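Shared Workshop Builds > Arms and Grippers > Can sorter, gripper closes off axis on cans lying down

railcrawl
Build log continues from the November thread. Parallel two-finger gripper, black fingers, green pads, camera at the wrist. Standing cans have been fine. Cans on their sides are the current problem. The grasp planner takes a bounding box from the wrist camera and closes across the short side. If the can is diagonal to the gripper, the box is nearly square and the short side means nothing.

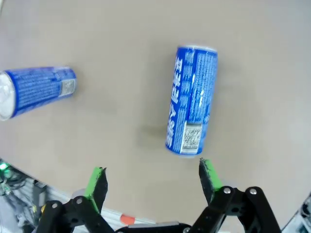
Photo: railcrawl / Clanorport shared shop

Two blue cans, two different headings. The one nearer the fingers gives a yaw estimate that flips between consecutive images. The one at the left gives a stable yaw but the wrong center, which I put down to its end being outside the view. Log has 2,469 grasp attempts so far, standing and lying mixed. I have not split them yet.

Stallov
Split them first. A mixed log tells you nothing about this fault.

Then drop the axis-aligned box. Segment the can, take the principal axis of the mask, close perpendicular to it. It's 3 lines if you already have a mask.

deadband_m
Disagree on principal axis. Glare on a curved can eats holes in the mask and the axis swings. I had this on the Trimomthorpe bench and lost a month to it. Fit a minimum-area rectangle to the convex hull. Holes inside the hull stop mattering.

Stallov
Holes in the middle barely move the axis. If yours swung, the highlight was reaching the outline, and then the hull is wrong too. Fix the lighting.

deadband_m
Not everyone controls the lighting in a shared shop.

railcrawl
Tried both on the same recorded set of 105 images. Rectangle fit is better on blue, no difference I can measure on green. Lighting stays as it is, the overhead fixtures belong to the building.
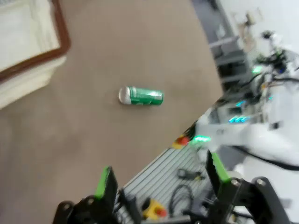 The larger error is now in the approach. I was taking the yaw estimate while the wrist was still moving and using it for the whole descent. I now stop above the can, wait 2 control cycles, re-estimate, then go down. Slower, but the yaw no longer changes between the estimate and the close.

Castellanos
Two cycles is short if your camera driver buffers. Check the timestamp on the image, not the time you received it. You may be estimating from a picture taken before the stop.

railcrawl
Checked. It buffers. Queue depth was 3, set it to 1 and I discard anything stamped before the stop. That accounts for part of the flipping I blamed on the box.

Stallov
So rerun the mask comparison. Your 105 images came through the same queue.

railcrawl
The comparison was offline against hand-marked angles, so the queue doesn't enter into it. The grasp log is another matter. I'll clear that and start over with standing and lying kept apart.

deadband_m
Post the hull code when you do. Mine is tied to an old library version.

railcrawl
Will do, after I take the hardcoded camera offsets out.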